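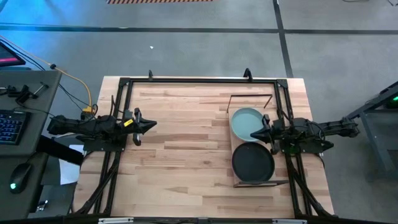 Issue 323, page 6

**Wanted: patient people to teach two robot arms to handle crockery**

Bornstead is looking for people to work paid shifts as demonstrators on our tabletop rigs. You steer a pair of arms through small kitchen jobs, mostly moving plates and bowls on and off a rack, and a computer records how you did it. Later on, a program is trained on those recordings in the hope that it can do the job by itself.

I have been asked to make this sound exciting. I have run the sessions since March and I would prefer to make it sound like what it is. You will pick up a plate with a machine that is slower and clumsier than your own hand. You will put it down. Then you will reset the table and do it again. Our target for this round is 2,989 accepted demonstrations, and a good many attempts never get accepted.

**What the work involves**

Each shift is built from short runs. A run starts with the crockery set out on the table to a written plan and ends when the last piece is where the plan says it should go. Most demonstrators work by remote control, with one hand for each arm. Some plans ask you to guide an arm by hand instead, which sounds easier and tires your shoulders sooner.

The cameras near the grippers matter as much as your own eyes. A grasp that looks fine from your seat can look hopeless from between the fingers, and the recording keeps both. 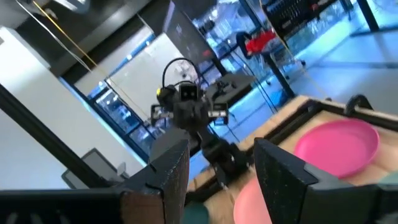 *Pink crockery in the tray, from one of the wrist cameras, with the opposite arm beyond.*

We will ask you to:

- set out the plates and bowls before each run, following the plan to the letter
- steer both arms at a steady pace, without stopping to think halfway through a grasp
- mark your own bad runs as bad
- write a line or two after each block on what went wrong

That third point is where we lose people. Pay is by the hour, never by the run, so there is nothing to gain from passing off a fumble as a success. Nazma Fakir goes through the recordings and she will find it anyway.

**What we are not promising**

You may have read that machines like these will be clearing everyone's table soon. I doubt it. Our last trained program, Mersha, was taught from 378 demonstrations of one bowl. It did well with that bowl in the places we had shown it and badly almost everywhere else. Whether more demonstrations will fix that, or only give us a more expensive version of the same trouble, is an open question, and your shifts are part of finding out. If you already suspect the whole idea is oversold, please apply. Doubters tend to write better notes.

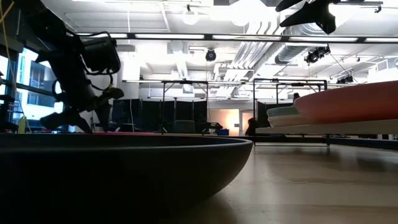 *Side view with the large grey bowl in front and the plates stacked to the right.*

Edges are the hard part. A thin rim gives the fingers little to hold, and a stacked plate has another one directly under it. Reinhold Lindemann, who looks after the arms, will show you how to come in low and close gently. Expect a few shifts before it feels natural – and a few more before it looks natural on the recording.

**Who should apply**

No degree and no experience with robots needed. We would like to hear from people who have done careful, dull work with their hands and kept the standard up late in the day: packing, sewing, lab work, catering, model making. Gamers are welcome, though fast thumbs have been less useful here than everyone told me they would be.

You should be able to sit for an hour at a time and tell plates apart by colour, as the plans name them that way. Tell us if either is difficult. Adeel Yousafzai can often change the set-up or rewrite a plan.
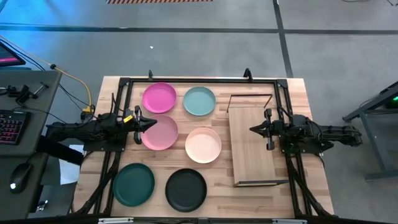 *Six plates out on the table, rack empty.*

**Hours and terms**

Shifts are half a day, with a break every hour. Training is paid at the full rate. Your movements of the controls are recorded along with the camera pictures, and you will be asked to sign a form allowing us to use both. Read it first. It allows us to share recordings with our partner Grallach, and some applicants have decided against the job on that ground, which is fair enough.

**How to apply**

Write to Rebecca Zuccaro at the Bornstead front desk with a short letter and the half-days you can work. Skip the paragraph about your passion for robotics and describe a boring job you did well. Letters must reach us by 25 November 2022. Everyone we shortlist gets a paid trial shift at the rig.

Remo Rinaldi
Demonstration sessions, Bornstead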